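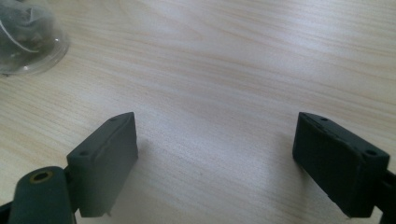 The Grip Log

On the night when the machine closed its hand by itself, Hema Nair was alone in the building, and she was eating an orange.

She heard the sound before she understood it. It was a small sound, like a drawer that someone shuts with care. She looked up. The two fingers of the gripper were together, and the screen beside them still said OPEN.

"Lavanya," she said on the phone, "are you running something from home?"

"I am in bed," said Lavanya Murthy. "What is running?"

"The hand is closed."

There was a silence. Then Lavanya asked the question that Hema did not want to hear. "Where was your hand?"

Hema looked at the orange. Twenty seconds earlier she had reached between the fingers to pick up a piece of peel that had fallen there. She did not say this. She said, "On the desk."

In the morning they all came to the room at Rinton and stood around the table. Octavian Moldovan, who had built the hand, opened the fingers and closed them and opened them again. He did this for more than 35 minutes. Every time, the fingers did what the screen said.

"It is a good hand," he said.

"It closed at eleven at night and no one asked it to," said Lavanya.

"Then someone leaned on the pedal."

"The pedal was in the cupboard," said Hema.

Octavian did not like this answer. He had come to Rinton from Garodent, where he made tools for dentists, and he believed in the goodness of small mechanisms as other men believe in their children. He took out the screws one after another and laid them on a paper towel. He found nothing broken. He put the screws back.

Ajith Reddy was the one who read the log. He read it from the first line, with a ruler held against the screen, while the others went to lunch. The log had 626 lines for that night, and line 191 was a command to close. It had no sender. In the column where a name or a number should be, there was an empty space.

"So it was the hand," said Hema, when she came back.

"A hand does not send commands," said Ajith. "It only receives them. This one was old. Look at the time on it."

The time on it was from May. Somebody had sent the command then, on a day when the cable was loose, and it had waited in the memory of the controller for all those weeks. When Hema restarted the controller that evening, to clear a warning, the old message was finally delivered. The screen did not know about it, and continued to say OPEN.

"Who sent it?" Octavian asked.

Ajith moved the ruler away. "The name is lost."

Hedvig Holmgren, who managed the room, wrote the report before she went home. She wrote that the controller must forget its old messages when it starts, and that the power must be off before any person puts fingers near the table. At the end of the form there was a box with the words Was anyone at risk? She turned in her chair.

"Hema, you were at the desk the whole time?"

The room was quiet. Octavian was cleaning his glasses with his shirt. Hema thought of the peel, and of the sound like a drawer, and of how she had washed her hands afterwards for a long time although they were not dirty.

"No," she said. "I had my hand inside it. It was out again for maybe twenty seconds."

Hedvig did not say anything. She crossed out the word she had already written in the box, and she wrote another word above it. Then she gave the pen to Hema, so that she could put her name.

Octavian put his glasses on again. He walked to the wall and pulled out the plug, and he stayed there and held it until Hema had finished writing.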